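About Buren Evening School

Buren Evening School offers adult instruction in bookkeeping, written English and household finance. 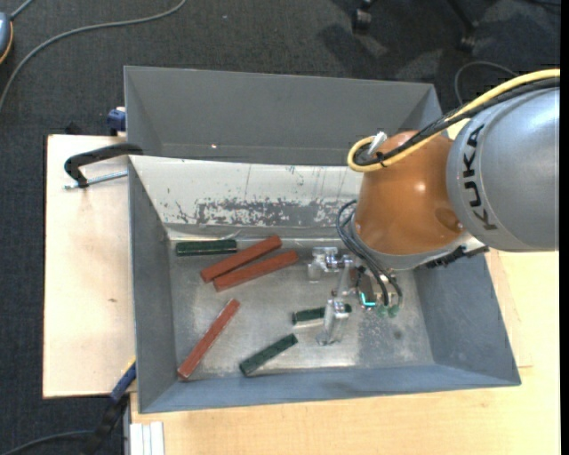
Lawal Obi finished the bookkeeping certificate in March and wrote to the office afterward that he had expected to be the oldest person in the room and was instead one of the younger ones. He added that the pace suited him, that he would have liked more time on payroll, and that he still uses the ledger template from the second unit.

The School was founded to serve adults who work during the day and wish to continue their education at night. Classes begin at 6:30 p.m. and end no later than 9 p.m. Instruction is given in small groups, and each course is led by the same teacher from the first session to the last.

Courses are arranged in 3 levels. The Foundation level requires no previous study. The Intermediate level is open to students who have completed Foundation or who pass a short placement interview. The Certificate level ends with a written examination and a portfolio of work, both of which are reviewed by a second teacher from outside the course.

The School enrolls around 200 students each term. Since its founding, 2762 adults have completed at least one full course. Many return for a second subject, and former students are entitled to enroll one week before general registration opens.

Tuition is set by the governing board and is the same for all residents of the district. Students who cannot meet the full cost may apply to the Walo Fund, which pays up to half of the tuition for one course per year. Applications are confidential and are decided before the start of term.

The Kalniņš Reading Room holds 2000 volumes on accounting, business law and English usage. It is open to enrolled students from 4 p.m. on class days. Reference books may not be removed from the room. Other titles may be borrowed for two weeks and renewed once.

The main entrance is on Faston Street. Requests for a course catalog, a placement interview or a transcript should be addressed to the Registrar in writing. Transcripts are issued within ten working days.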